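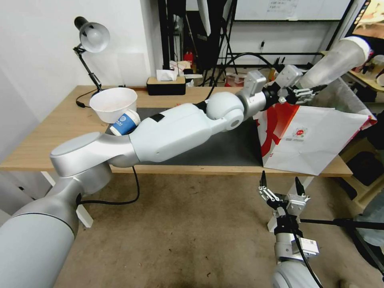

I've been trying to get my grocery spending under control since February, and the thing that worked was boring: I stopped doing one big weekly trip. We used to drive to the Geveck on the bypass every Saturday and fill the cart. Now I go on foot, twice a week, and buy what fits in one large white paper bag. When the bag is full I go to the register. Short thread on what changed.

The money first. The big trips averaged $210 a week for two adults and a kid who eats like an adult. The last three months have averaged $168. So that's $42 a week, and we eat the same dinners.

Most of the difference is snacks and drinks. Nothing clever there. A 12-pack of seltzer is heavy and I don't want to carry it up the hill on Lévesque, so I don't buy it. We drink tap water with lemon in it. My son complained for a week or so and then quit.

The second part is vegetables. I used to buy them on Saturday for Thursday, and by Thursday the spinach was slime. Now I buy spinach on the day we eat it or the day before. I haven't thrown out a bag of greens since spring.

A few things still need the car. Dog food, laundry soap, cat litter for my mother, rice. I do one run a month for those and keep it on a separate budget line. It's already in the numbers above, spread across the weeks.

Someone asked about prices at the smaller store. Yes, Pradadell is more expensive per item. Milk is 30 cents more. Eggs are about the same. Cheese is bad enough that I get it on the monthly run and freeze half. Hard cheese freezes fine if you're going to melt it anyway.

What I track: date, store, total. That's it. I tried the Vuster app, which wants you to scan every receipt and sort the items into categories, and I lasted nine days. A pencil and the back page of the calendar have lasted six months.

Meals, for those who asked. I plan three or four days at a time. Last week was bean chili, eggs and potatoes, chicken thighs with cabbage, then chili again. The other nights are leftovers or pasta. I write the plan on the same calendar page.

Cabbage deserves its own post. One head is good for two weeks in the bottom drawer and goes into soup, slaw, fried rice, or a pan with butter and salt. I was not a cabbage person before this.

Downsides. It takes more time. Each trip is 40 minutes with the walk, so I'm out twice as often as before. In heavy rain I skip it and we eat from the freezer. If you live somewhere without a store in walking distance, I don't think this works. Driving twice a week would eat up a lot of the savings in gas.

One more mistake I made early on — I went to the store right before dinner. Don't do that. I came home with two rotisserie chickens and a pie. I go after breakfast now.

Updated total as of Sun 6 August: a little over $1000 saved, most of it already gone to the car's new brakes. I'll post again when the weather turns and the hill gets icy. I don't have a plan for that part yet.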